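Ticket 43: Left gripper reads "closed" when it isn't
Project: Omard handheld pair, shared workshop build
Status: Open (reopened, then reopened again)

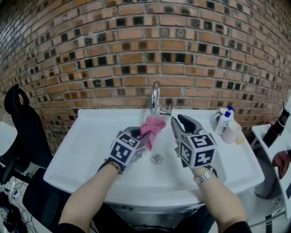

Short version: the left gripper reports fully closed while it is still holding something soft. Cloth is the worst. The right one, built from the same parts on the same bench by the same person, behaves perfectly and I have started to resent it.

Setup
Two hand-held grippers, marker cube on top of each, Lernus encoder board inside, logging to the old Staltine laptop at 100 samples a second. The task is rinsing a cloth under the faucet at the workshop sink. I picked it because it looked easy.

What I see in the log
With the jaws open, both sides agree with my calipers. Squeeze a folded cloth and the left reading slides down to zero, sits there, and stays at zero for a moment after I let go. Then it jumps back as if it had been at lunch.

Tried so far
1. Recalibrated. Fixed it for 5 minutes.
2. Swapped the encoder cables left to right. Fault stayed on the left, so the cables are innocent. I had already ordered new ones.
3. Swapped the encoder boards. Fault stayed on the left again.
4. Reflashed the firmware. No change, except that I lost my settings and got to do step 1 over.
5. Went through one full session by hand, 1,785 rows. The marker tracking is clean the whole way through. Only the jaw width is wrong.
6. Took the shell off and wiggled things. The encoder magnet on the left shaft turns a little if I push it with a fingernail. It is not supposed to do that.

Update, August 26, 2023
Glued the magnet. Let it cure overnight as the tube says, which is a first for me. Dry cloth now reads correctly every time. Wet cloth still drifts by roughly a millimeter, always toward closed. Reopening.

Current guess is flex in the printed finger mount. I printed the left one in March, before I learned what the infill setting was for. The right one came later and is noticeably stiffer.

Next
Reprint the left mount solid. Repeat the sink test with the same cloth. If it still drifts, I'll pull the spare shaft out of the Andreadis kit, which I have been saving for a project that works.

Please don't close this one until the wet test passes. I know who closed it last time. It was me.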